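Open Day at Fulville: Two Arms, One Kitchen

31 Jul 2025

Sombatkul opened its Fulville test apartment to visitors this month, and Ademir Godoy, who runs the integration work there, agreed to be interviewed between demonstrations. His colleague Wichai Duangkaew, responsible for the arm controllers, joined for the second half. The apartment has ordinary furniture and ordinary clutter. Visitors stood in the hallway behind a strip of tape.

The platform is called Trastby. It carries two arms on a wheeled base, with one camera at the head and one at each wrist. Godoy described it as a conservative design. "The arms are a catalog item. The base is ours, the mounting is ours, and the software that decides where to put the base is ours. The last one took the longest."

The first question was why the base matters so much. Godoy answered with reach. "An arm has a volume in which it works well, and the edge of that volume is not where the data sheet says it is. At full extension you lose stiffness, and you lose options for turning the wrist. So we want the base close to the table. Then the forearms are steep, and you have to keep the wrist modules off the edge of the top."

Clearance at furniture edges is handled with a fixed margin in the planner. Godoy said the margin was widened in July after a review of contact logs. He would not give the value. Cable routing was changed at the same time. The cables now run outside the arm in open loops, which Godoy called ugly and easy to service. "An internal cable costs you an afternoon. With an external one, you see the problem and you fix it. The price is that the planner has to treat the loop as part of the arm."
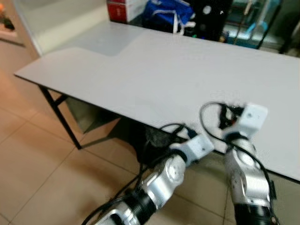
Driving in a narrow room

The kitchen is the harder room. It is a galley with cabinets on both sides and a glass door at the end. Duangkaew said that the tiled floor is easy on the wheels and hard on the depth sensing when light comes off it at a low angle.

"Glass is the other thing," he said. "A range sensor can look straight through a door. We keep the door in the map as a wall and we do not let live data remove it." The rule was added by hand, and he expects it to stay.

While the base is moving, the wrist cameras keep recording. The frames are soft from motion and are not used for grasping.
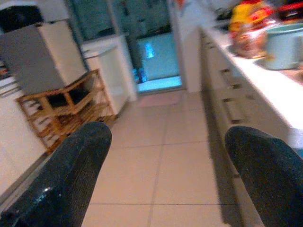

They are still useful for coarse checks, such as whether a rack or a cabinet is where the map puts it. If the map and the camera disagree, the base stops and waits for an operator. The current software set, Undberg, logged 2,161 base moves in the apartment before the open day. Godoy was asked how many ended in an operator stop. "Seven," he said. "Two were the glass, before the rule. The rest were map errors, mostly things left standing in the walkway."

Dishes on the counter

The afternoon demonstration concerned bowls and plates on the kitchen counter. Duangkaew explained that stacked dishes are treated as one object until the gripper has a hold on the upper piece. "A bowl on a plate has one outline from most angles. If you guess the split wrong, you push the plate. So the first approach is slow and comes in at the rim of the bowl."

Color helps. The dishes in the apartment were bought in strong colors for early tests, and plain white ones are being brought in gradually. He considers the white ones the real test, on a white counter.

The bottles and jars at the back of the counter are obstacles only. The planner draws a single box over the whole row and keeps the fingers out of it. 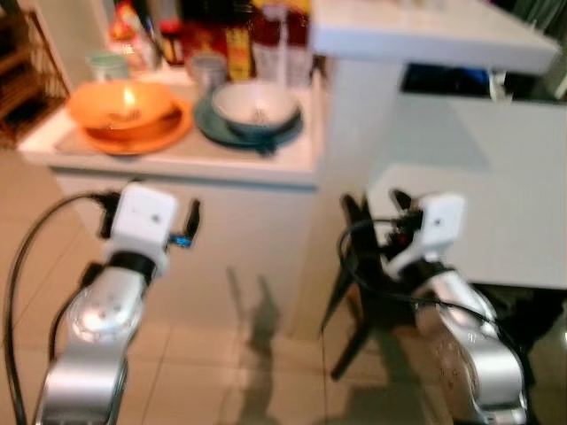

Trastby at the kitchen counter, Fulville. Dishes in front, bottles and jars behind.

Godoy was asked about shadows, which had come up in a visitor's question. The robot's own shadow on the floor was once registered as an object by the head camera, he said, and the base refused to move. The fix was to ignore dark regions that have no height. Duangkaew added that this depends on good depth values, and that on shiny tile the values are not always good.

On schedule, both men were brief. The next software set goes to the apartment first and to a second site later. Godoy wants fewer hand-written rules in it. Duangkaew wants the glass door rule kept.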